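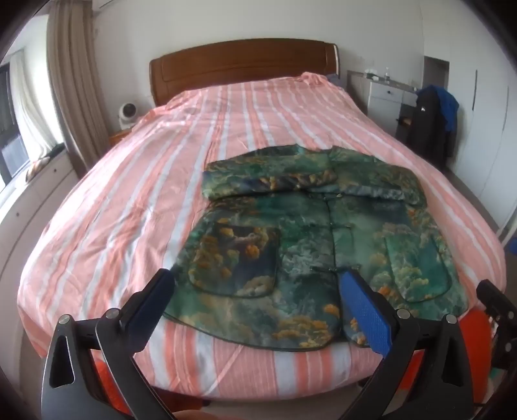

A padded green jacket on a striped bedspread. The padding is what makes it so cozy!

Why Does a Blanket Keep You Warm?

Have you ever climbed into bed on a chilly October night and felt that the sheets were as cold as a fish? You wiggle your toes, you curl up like a snail, you maybe complain a little (I always do), and then, after a few minutes, everything is toasty. So where did all that lovely heat come from? Was it hiding in the blanket?

It came from you! Your body is a bit like a small stove that never goes out. It takes the food you eat, your oatmeal and your noodles and your apple slices, and uses it to keep your insides warm all day and all night. A blanket has no stove inside it. If you left it on an empty bed, it would stay just as cool as the rest of the room.

What a blanket can do is slow the heat down. Heat likes to travel from warm things to cooler things, so it is always trying to sneak away from your skin and out into the room. To get there it has to pass through the blanket, and that is a slow trip. The reason is air. Air is very poor at passing heat along when it has to sit still, and a fluffy blanket is full of tiny pockets where air gets stuck and can't blow around.

Grown-ups have a long word for anything that slows heat down like this. They call it insulation (say it like this: in-suh-LAY-shun). Feathers are insulation. So is wool, and so is the thick fur on a bear. 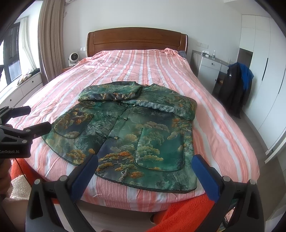 Green cloth with pine trees and rocks on it, laid out over a duvet.

Padded clothes work the same way as a duvet, only you can walk about in them. In the snowy village of Starkholm, children put on 2 thin sweaters under their coats instead of one fat one, and that is a clever trick, for there is a layer of air between the sweaters too.

Birds know about this as well. Look for a sparrow on a frosty morning and you may see that it has puffed itself up round as a ball. It is fluffing its feathers to hold more air.

Try it yourself! Ask a grown-up to help you fill 2 jars with warm water from the tap. Put the lids on, wrap one jar in a wool sock or a scarf, and leave the other one bare. Wait 20 minutes, then feel the water in each jar with a finger. Which one is warmer? Now try it again with a towel, or a mitten, or crumpled newspaper, and draw a picture of what you found out.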